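Handheld gripper sessions in people's homes: what rules do you actually keep?

Asked in Data Collection > Good Practice
September 7, 2021

We've been given a house rules sheet for recording folding and tidying with a handheld gripper. It was written by somebody at Nostari who has, I suspect, never been in a bedroom. It runs to 60 clauses. Clause one says to "establish a sterile visual environment". My first household has two beds in one room and a wardrobe door that doesn't shut.

I need to cut this down to something a collector will read on the stairs. So far I've kept:

- written consent from every adult who lives there
- no faces, post or medicine in view
- fingers fully open before each take
- put everything back where it was

Do I need to ask for plain bedding? The sheet insists on it, and says patterned fabric "may confuse downstream systems". It confuses me too, but I still manage to make the bed. And is there a sensible limit on takes per visit? We've been told 160, which feels like a number chosen by someone sitting down.

3 answers

Answer 1 (accepted)

Leave the bedding alone. If you turn up with a white sheet for every job you'll have a lovely set of recordings of one white sheet, and whatever gets trained on it will fall to bits the first time it meets a flowery duvet. People own loud bedding. Write the pattern down in the session notes and move on.

The consent rule needs more than you've given it. Get it in writing before the kit comes out of its case, and say in plain words what is recorded, who will see it and how to get it deleted. We also let the householder watch any take back and bin it without giving a reason. It rarely happens, but you can see shoulders drop when you tell them.

"Put everything back" is a good rule that fails in practice, as you won't remember where it was. Take a phone photo of the room on the way in and delete it once you've tidied up. Delete it in front of them if you can.

Things I'd add:

Wipe the finger pads between households. You are about to pick up a stranger's jumper with them.
Check the pivots for play before you start. A wobbly finger spoils a whole visit and you only find out back at the office.
Do the failed takes properly. Label them as failed and keep them. We had a collector who deleted every fumble out of professional pride and handed in the most graceful, useless July on record.

On limits, our rule is up to 60 takes, then stop. After that your wrist starts inventing its own technique.

Answer 2

we use the Arsenault checklist, its fine. pretty sure theres a rule about pets

Answer 3

Agree with the first answer apart from the wiping. Between households, yes, but also after anything fluffy. Wool sheds, and a pad full of lint grips like a wet biscuit.

I'd also have one rule about talking. Collectors narrate. Ours hum. If your rig records sound, the consent form has to say so, and if it doesn't need sound, switch it off and spare everyone. As for clause one, cross it out and write "leave the room as it is, minus anything with a name on it". I'd be amazed if Nostari noticed.

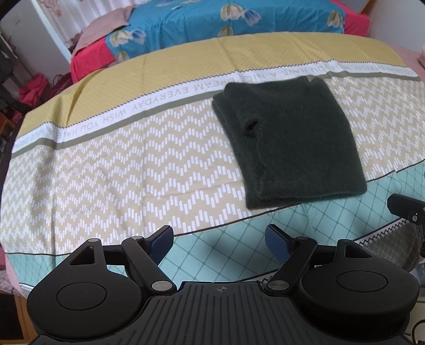
Keep the original sheet in the van, though, for when they come to audit you.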